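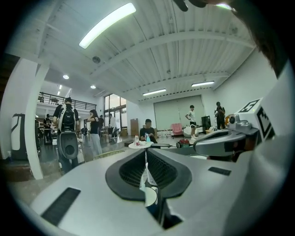 Bottle wiping is the worst task in the Wurnanar household set for failed grasps, and most of the failures trace back to how the demonstration was recorded. In our May comparison a policy trained on 100 demonstrations with mixed starting heights completed 58 of its trials; the same number from a single height completed 40. Use mixed heights. A small round table with a capped bottle and a spray bottle on it is enough to begin with. Keep the marker cubes clear of sleeves and hair, and check the finger pads for soap film between takes.

Tips for the sink unit

Approach the basin from the front with both grippers open. Close on the soap dispenser below the pump head, never on the nozzle. Leave 2 seconds of stillness before each grasp; the Cultano segmenter uses the pause to split the recording. Move mugs and tape to a new spot on the worktop after every take. Wipe the stone with a barely damp cloth, as standing water upsets the depth estimate.
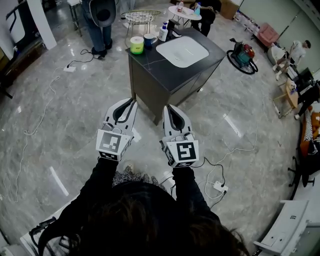

Both grippers open, facing the vanity. Mug and tape at the left of the worktop.

Route cables behind the operator before starting. Usha Hegde's notes on the Grandunau runs list snagged leads as the main cause of discarded takes, ahead of lost tracking. Discard any take in which a marker cube is covered during the grasp. Trimming it afterwards gave worse results than leaving it out.

Next: folding tea towels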